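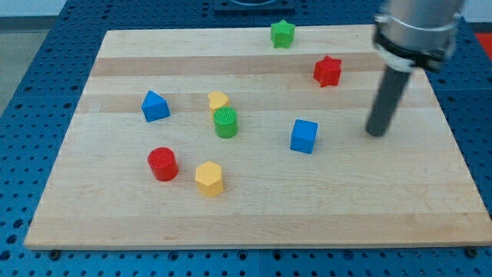
## Ristumholm parish safeguarding project - where we are in April

Hello Rhona,

The old complaints files are nearly all read now - 2,019 pages, and my eyes know it! Wim Mertens has taken on the Verschueren boxes, which are mostly in Flemish, and he should finish by the end of May.

We've had 16 people come forward to talk to us, two of them from Ukel. The diocese still hasn't sent the Nastberg letters (I've asked again, politely).

Training went well and more than 30 clergy and lay readers came. I'd like to move what's left of the travel money over to counselling, if you're happy with that.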